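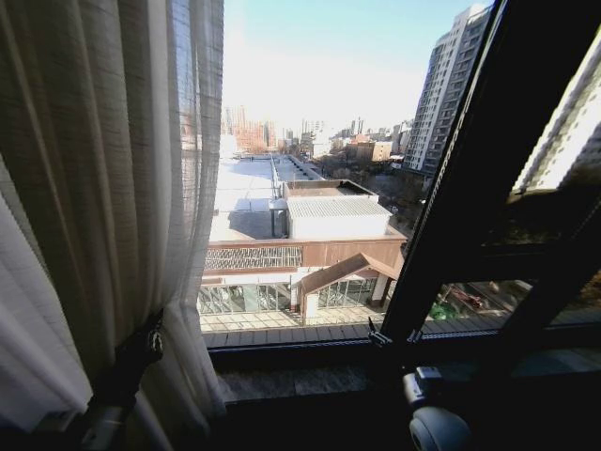
How often do you really need to wash sheer curtains? Every few months if the window gets opened a lot, twice a year if it doesn't.

I got that from my aunt, who has washed more curtains than anyone I know, and I've ignored it for most of the time I've lived up here. So. Curtain week. Quick post, I've got a bus to catch at 9 and the machine's still going.

Background for anyone new: high floor, city in every direction, windows that swing inward. The inward bit sounds great for cleaning (it is, you can do the outside of the glass with your feet on the carpet) but it means the sheers have to be right out of the way before you open anything. For ages I just shoved them behind a chair. Then they'd drift back, get pinched in the sash, and I'd have a grey line across the cream. Every time.

Tiebacks fixed that. Black straps, little metal ring, came from Prellow with the curtains and sat in a drawer since last May becuase I thought they looked like dog collars. They do a bit. Don't care now. Strap on, sash open, no pinching.

Washing, then. What I did:

Took the hooks out first. All of them. Missed one last time and it went through the drum like a bullet. Shook each panel in the bathtub, not out the window, the neighbours downstairs have opinions. Cold soak with a scoop of Cultton powder, then the delicates cycle at the lowest spin. Hang them back up damp and let the weight pull the creases out — no ironing, I refuse.

Sihan Han commented on the last post that she puts a spoon of baking soda in the soak. Tried it on one panel. Can't tell the difference but it didn't hurt anything.

The sill was worse than the curtains. It's that grey speckly stone that hides dirt beautifully until the sun's on it, and then you see the lot. Vacuum with the brush head, warm soapy cloth, dry cloth. Old toothbrush for the latch and the corners of the frame. I do not want to talk about what was in the corners of the frame. 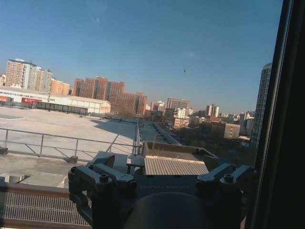
Glass last. I used to do it first and then drip sill water up it, don't ask how. Microfibre, a bit of vinegar, top to bottom. And pick a dull hour if you can, when the sun's bouncing off all those pale roofs you can't see a single streak until evening, and then you see 500 of them.

Trí Vi wanted to know about the view side of things, do I ever just leave the curtains off. Thought about it! But the afternoon glare off the rooftops is fierce, and the sheers knock it back without making the room gloomy. Railings, roofs, the shed thing, I still see all of it through the weave, just softer.

Cost so far: 3 dollars of powder and a toothbrush. Karagiannis quoted me $138 to take them away and dry clean them, which, no.

Next up is the bedroom blind, a Bollis one with a cord that's gone stiff. If anyone's had one apart and got it back togther please tell me before the weekend.

Right, machine's beeping. Second panel needs to go up.

9 comments
3 shares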